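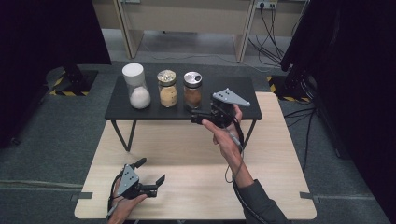

Why do we keep spices in jars?

Have you ever opened a kitchen cupboard and had a good sniff? If somebody in your home likes cooking, you may have smelled something sweet or peppery, or something that tickled your nose and made you sneeze. All of those smells come from spices, and spices are really just bits of plants: seeds, bark, roots, berries and sometimes even flower buds, dried out and very often ground into a powder.

Now, a spice is a bit of a show-off. It is always letting tiny bits of itself float off into the air, far too small to see, and when they reach your nose you smell them. That's lovely while you are cooking, but a spice left in an open dish for months gives away so much of its smell that there isn't much left for your dinner! A jar with a good lid keeps the smell in.

Lids keep something out as well, and that something is water. Even on a sunny day there is water hiding in the air. Salt and sugar both like to grab hold of it, and then the grains stick together in lumps. (If you have ever banged a salt pot on the table and had nothing come out, you have met this problem already.)

Why glass, though? Glass doesn't soak up smells, so a jar that held curry powder can be washed and used for sugar. You can also see through it, and that helps when you are looking for the red one in a hurry. Do have a look at the label too, if there is one, or a very careful sniff with a grown-up, as salt and sugar look so alike that plenty of cooks have put the wrong one in a cake.

Some jars have a shaker lid, full of little holes, for sprinkling. Others have a plain lid that comes right off, so that a spoon can go in.
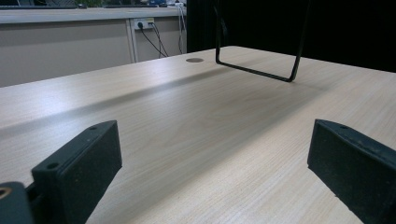 A pale tabletop with fine lines in its wood-grain pattern.

Something to try at home

Clear a space on the table and ask a grown-up for two small saucers and a spoonful of salt. Put half the salt on each saucer. Cover one with an upside-down glass and leave the other open, somewhere steamy like the bathroom. Leave them for 5 days, then poke each heap gently with a teaspoon. Does one feel lumpier than the other? Draw what you find, and wash your hands before you rub your eyes, especially if you have been sniffing the chilli!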